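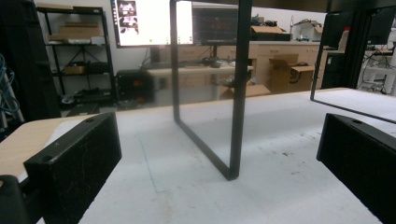 Glass panel in a thin black metal frame, upright on a white tabletop.

Posted in: Student Projects / Housing and Interiors

Daylight and Furniture in Rented Rooms: A Survey of the Plallenine District

Final report, submitted Saturday, August 31, 2002
Project group: Bronwyn Whitcombe, Kane Hollis, Uriel Medrano
Supervisor: Hertta Kauppinen

1. Purpose of the project

The project examined how tenants in the Plallenine district arrange their main living room in relation to its windows. Earlier coursework in the department had dealt with window size and orientation only. The group wished to learn whether the placement of furniture, curtains and interior glass partitions has a noticeable effect on how well lit tenants consider their rooms to be.

2. Background

Most of the rented housing in Plallenine was built in two periods. The older buildings along Hinds Street have tall, narrow windows and deep rooms. The newer blocks, the last of which was completed in 2000, have wide windows set high in the wall, with a radiator beneath. Both types are let mostly unfurnished, and tenants bring furniture bought for other homes.

Several landlords in the older buildings have divided large rooms to create an additional bedroom. Where the dividing wall is solid, the inner room receives no direct daylight. Glazed partitions were found in a small number of apartments, and the group took care to record these separately.

3. Method

A printed questionnaire was delivered to 166 apartments in November. It asked the tenant to rate the daylight in the living room on a scale of 1 to 5, to sketch the position of the larger furniture, and to state at what time of day a lamp was usually switched on. A total of 121 questionnaires were returned. Kane Hollis entered the results, and Bronwyn Whitcombe redrew the sketches to a common scale so that they could be compared.

The group then visited a number of the apartments. Light readings were taken at the window, in the middle of the floor and at the rear wall. Readings taken after three in the afternoon were set aside, as the light was failing too quickly for a fair comparison.

4. Findings

Tenants in the older buildings rated their rooms lower than tenants in the newer blocks. The difference was smaller than the group had expected. In many of the newer apartments a tall bookcase or wardrobe had been placed beside the window, where it shaded the part of the room used for reading.

Low furniture was associated with higher ratings in both types of building. Tenants who kept only a small table or a low chest near the window reported switching on a lamp later in the day.

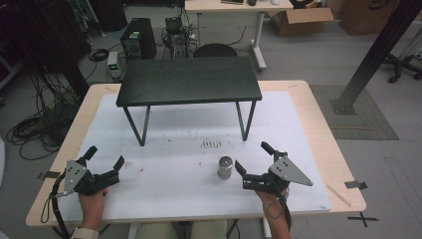 The same tenants were also more likely to describe the room as large, even where the floor area was below the average for the building. The group did not measure this effect and reports it only as an observation.

Heavy curtains were the most common cause of complaint. Some tenants on the ground floor stated that they kept them closed all day for privacy. The group had no question on privacy in the questionnaire and regards this as a fault in its design.

5. Recommendations

Landlords dividing a deep room should consider glass in at least the upper part of the partition. Tenants should be advised at the start of the lease to keep tall furniture away from the window wall. A future questionnaire should include questions on privacy and on the color of walls and floors.

6. Acknowledgments

The group thanks Beverley Bright of the Jorberg lettings office for permission to contact tenants, and the tenants of Hinds Street for their patience during the visits.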